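About Kimar

Kimar writes control and planning software for robot arms. We do not build hardware. Our customers bring an arm and a gripper, and we supply the layer between the camera stream and the joint commands. Most of our development is done in simulation first.
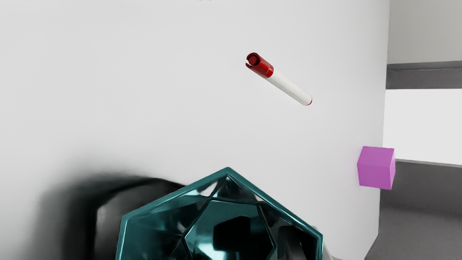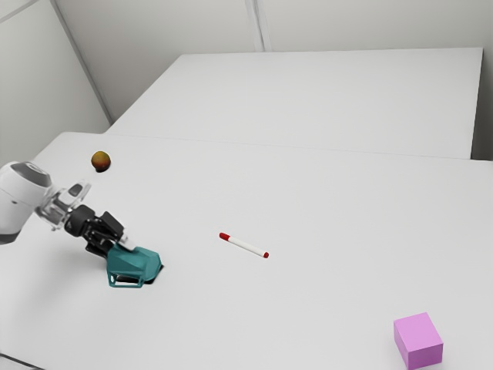
Tabletop test in simulation. Both views include the marker, the cube and the teal object.

What we make

Plaseo is our grasp planner. It takes a depth image and a target, samples up to 2000 candidate grasps, removes those that collide or exceed joint limits, and passes the 16 best to the trajectory solver. The median planning time on our reference workstation is 70 ms.

Pistia is the scene and replay tool. It loads object meshes, sets friction and mass, randomizes the starting layout, and logs every run with its random seed so that a failed grasp can be replayed step by step. Thin edges, glossy surfaces and hollow shapes get extra coverage in the standard test set, as depth errors there have the largest effect on contact.

How we work

A change to the planner is merged after it passes the full regression set in Pistia. Release candidates then run on two physical test cells in our Takács building. Interfaces are available in C++ and Python. Release notes list known failure cases by object class.

Licensing and support

Plaseo and Pistia are licensed separately, per site. Support contracts cover integration, calibration and version upgrades.

Page last updated 02/01/2025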